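Started on the planner branch before coffee. The collision checker in Gratance still treats each lattice finger as one convex hull, so any pose with the two grippers close together gets rejected, including ones with clear space between them. I had the arms parked tip to tip over the table and went through the rejects by hand.
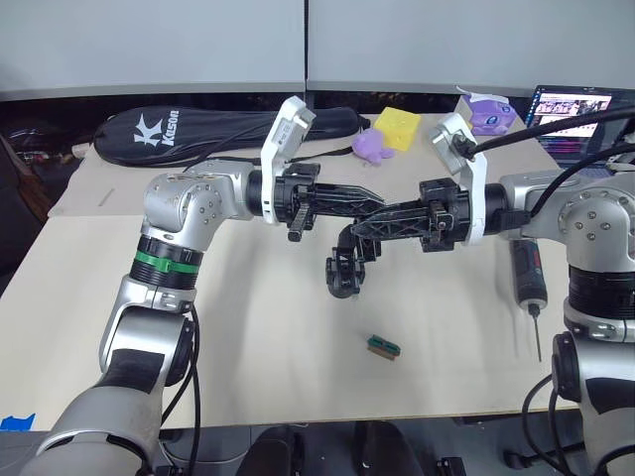

*Giriteck, back lab – Mon 21 August*

Split the finger hull into 2 pieces per side. Of 558 sampled handover poses, 287 now pass – it was 200 with the old mesh. Planning time went up a little, which I can live with. The self-collision margin is hard-coded in a header left over from January. Moved it to the config file.

Then the grasp node. The screwdriver model has its origin at the bit tip, while Wundum assumes the center of the body, so I added a fixed offset and set the grasp height at the ribbed collar.

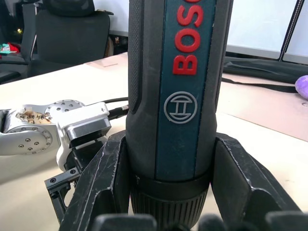
*Wrist view, fingers at the collar.*

The width estimate from the wrist camera needs a mask for our own fingers. Edge detection picks up the scuffs and reports them as object edges. I drew a static mask for the near pair, but the other arm's fingers move through the view and a static mask can't cover those.
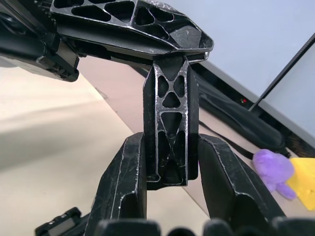 Projecting the other arm's mesh into the wrist view from joint angles should do it, given decent hand-eye calibration. The Figueroa renderer can output the mask directly. Left the branch unmerged; two tests still fail on the timestamp sync.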